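# Town council election: independents publish their programme for Meireles ward

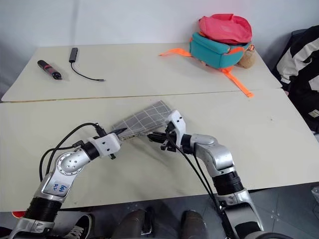 White tables pushed together, with two robot arms over them.

The group of independent candidates for Meireles ward has published its programme for the council election in January. The paper is eight pages long and is signed by three candidates: Parisa Ghasemi, Odair Teixeira and Åsmund Nyberg. It is the first time that the group puts forward a full list in the ward, where the two larger parties have shared the seats for many years.

The main promise is a change in how the council spends its small grants. Today a club or a residents' association must ask for at least 800 pounds, and must show accounts from two years. The candidates want to bring the lower limit down to 80 pounds and to ask only for a simple budget on one page.

"Many groups don't need so much money, they need a little money quickly," said Ms Ghasemi. "A walking club wanted to buy reflective vests last winter. They were told to apply for a bigger sum or not to apply."

The programme also asks for council meetings to start at 7 in the evening. At present they start at half past three, when most people are at work or are fetching children from school. Mr Teixeira, who drives a bus on the hospital line, has written this chapter. He has attended only two meetings in his life, both times on his days off, and he writes that the public benches were almost empty.

A third chapter is about parking near the station. The group wants to keep the 61 free places behind the old post office, which the present council plans to sell together with the building. Mr Nyberg would accept the sale of the building, but the land should stay with the town. On this point the three are not fully in agreement — Ms Ghasemi would prefer that nothing is sold before a new valuation is made — and the programme says so openly in a footnote.

Jussara Godoy, who has represented the ward for the governing party during two terms, received the paper with some irritation. She told us by telephone that the idea about grants was already discussed in the spring and was refused for good reasons.

"Each application takes the same hours for the staff, if it is for a small sum or a large one," she said. "I would like to hear who will do this work. In the programme I can't find it."

She was more positive to the later meetings, and would vote for a trial of six months if the staff unions agree. About the parking places she did not want to comment while the talks with the buyer continue.

Abhishek Semwal, the opposition candidate in the ward, said that he had read half of the programme and would answer when he had read the rest. His own party will present its list next week.

How much support the independents have is hard to say. Four years ago a single independent candidate stood in Meireles and received 600 votes, which was not enough for a seat. Mr Nyberg believes that the number can be doubled, as the group has been knocking on doors since the summer. No opinion poll has been made for the ward alone.

The programme can be collected on paper at the library and at the bakery in Station Road. A public debate with all candidates is planned in the school hall, with doors open from 6.30 in the evening. Questions can be handed in at the library desk before the debate, and they must be signed with name and street.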